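Reninby Grape Display Set
Set-up Guide, Section 4: Dressing and Filling the Crates 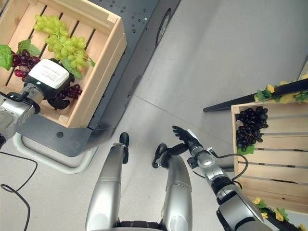 Fig. 4-1. Slatted pine crates with pale green and dark grapes. Yellow and green artificial foliage at right.

Last updated: July

4.1 Before you start

Section 4 covers filling the crates, placing the leaves and dressing the rail. Complete Section 2 (Stands and Platforms) and Section 3 (Rail) first. If the rail is not yet fixed, stop and go back to Section 3.6. Moving the rail over filled crates bruises fruit and knocks leaves out of place.

You will need:

- Two slatted crates
- Grapes in bunches, pale green and dark
- Artificial grape leaves (bag L)
- Artificial foliage and flowers for the rail (bag F)
- Green floral wire and side cutters
- Crate liner, one sheet per crate
- A soft brush and a dry lint-free cloth
- Cable clips, if any powered equipment stands near the display

The display can be built with real grapes or with the Windeck molded grapes sold separately. The steps are the same unless a note says otherwise. Do not mix real and molded bunches in one crate. Real stems give off moisture, and the molded berries go cloudy where they touch it.

4.2 Checking the crates

1. Put each crate on a flat table and press down on all four corners in turn. A crate that rocks can usually be corrected by tapping the low corner post with a rubber mallet. If it still rocks, do not use it on the perforated platform.

2. Run the cloth along the inside of every slat. If it snags, sand the spot lightly with the grain. Splinters split grape skins, and one split berry will wet the whole bottom of the crate by the afternoon.

3. Check that the nail heads at the corner posts are flush. Drive in any that stand proud.

4. Brush out dust and wood fiber.

Caution: Do not oil, wax or varnish the inside of a crate that will hold real fruit.

5. Lay one sheet of liner in the bottom and fold the edges under. The liner must not show between the slats. Trim it if it does.

4.3 Placing the crates

1. Wipe the platform. Crumbs and wire clippings collect in the small drilled holes, so use the brush first and the cloth second.

2. Set the left crate on the platform. Leave a finger's width between the crate and the platform edge on every side.

3. Do not cover the large round opening. It is there for drainage and for lifting the platform off its base.

4. Set the right crate so that the rail passes above it. Check from the visitor side that the slats can be seen under the foliage.

5. Push each crate gently from the side. It should not slide. If it does, put two rubber dots (bag R) under the edge nearest the visitor.

Note: The right crate has looked best in our own trials when turned a few degrees toward the center of the display. Noémie Charpentier, who drew the layout for this set, prefers it square to the rail. Either is fine, but decide before filling. A filled crate is heavy and should not be turned by its top slat.

4.4 Preparing the bunches

Real grapes:

1. Take the grapes out of cold storage and leave them in their closed boxes until they reach room temperature. Opening the boxes early makes water form on the skins.

2. Lift each bunch by the stem. Handling the berries rubs off the bloom, and the finger marks show under shop lighting.

3. Snip out split, brown or shriveled berries with the cutters. Cut the small stalk and do not pull the berry, as pulling leaves a wet brush of pulp behind.

4. Keep at least a thumb's length of main stem on each bunch. You will need it for positioning.

5. Do not wash grapes for display. If they will be eaten later, wash them then.

Molded grapes:

1. Shake the bunch gently over a cloth to free any berries pressed together in the packaging.

2. Wipe with a barely damp cloth and let dry. Do not use glass cleaner or alcohol.

3. Bend the main stem to a slight curve. The stems have a wire core that takes 20 or so bends before it weakens, so find the shape you want and leave it.

4.5 Filling the left crate

The left crate holds both colors. Work from the back of the crate to the front.

1. Put the large pale green bunch in first, toward the back. Lay it with the fullest side up and the stem pointing away from the visitor.

2. Tuck one leaf beside the green bunch. It should lie next to the grapes and leave the berries open to the light.

3. Add the first dark red bunch toward the outer side of the crate. Leave a gap between it and the green bunch. The two colors blur together at a distance if the berries are touching.

4. Cover part of this bunch with leaves. Stop while a good share of the berries still shows.

5. Lower the second dark red bunch into the space that is left. Hold it by the stem until the bottom berries rest on the liner, then let the upper part settle under its own weight. Do not press.

6. Step back to where visitors will stand and look for bare liner. Cover it by shifting a leaf. Move a bunch only if a leaf will not reach.

4.6 Filling the right crate

The right crate holds only the darkest grapes, so it needs less adjustment.

1. Choose the glossiest bunch you have. Very dark grapes look flat under overhead light unless the skins have some shine.

2. Put a small leaf down first, where the edge of the bunch will be.

3. Lay the bunch over the leaf so that part of the leaf stays visible underneath.

4. Check that no berries are caught between the slats. If one is, lift the bunch and start again from step 3.

Note: It is tempting to add a second bunch here. With the rail and its foliage so close, the crate soon looks crowded, and lifting out the grapes becomes awkward. Leave it at one unless you are using the deep crate (part 747).

4.7 Dressing the rail

1. Start at the lower end of the rail. Foliage tied from the top down tends to slip before you reach the end.

2. Hold a stem of green leaves against the rail and fasten it with two turns of wire. Twist the ends together on the underside and cut them short.

3. Lay the next stem so that its leaves hide the wire of the one before. Work in yellow pieces as you go, in uneven groups.

4. Keep some of the black rail visible between pieces. It does not need to be covered completely.

5. Arrange the remaining yellow flowers and green leaves beside the right crate. Keep them out of the crate itself.

6. Feel along the underside of the rail for sharp wire ends and turn them inward.

Caution: The foliage in bag F is decorative only. Keep it at least 700 mm from spotlights and heaters.

4.8 Cables on the floor

1. Route cables behind or beside the platform base. Do not run them under the base, which has to sit flat.

2. Take up slack in wide, loose loops. Tight coils spring open.

3. Clip down any cable that crosses a place where people walk.

4. Where a cable hangs or arcs near a crate, check that it cannot catch a slat or pull on the foliage when it moves.

4.9 Daily care

Morning:
- Remove soft or split berries.
- Turn any bunch that has flattened on one side.
- Dust the artificial leaves with the dry brush.

Closing time:
- Take real grapes out by the stem and return them to cold storage in shallow boxes, one layer deep.
- Lift the liner and check for moisture. Replace it if damp.
- Leave the empty crates uncovered overnight so that the pine can dry.

Pale green grapes show brown marks sooner than dark ones. Expect to replace them more often. Keep a spare green bunch in storage.

4.10 Common problems

Crate slides on the platform: Rubber dots missing or dusty. Clean the underside of the crate and fit new dots.

Berries falling to the bottom: Fruit is too old, or bunches were lifted by the berries. See 4.4.

Leaves curl upward: They were folded in the bag. Lay them under a book for a few hours. Do not iron.

Purple stains on slats: Rub with a cloth dampened with cold water, along the grain. Old stains can be sanded out.

Rail foliage droops: Wire is too loose. Add a third turn at the heaviest stem.

Replacement liners, leaves and rubber dots can be ordered from Chevalier using the parts list in Section 7. For questions about the layout, ask for Lionel Picard in display support. Taking down and packing the set is covered in Section 5.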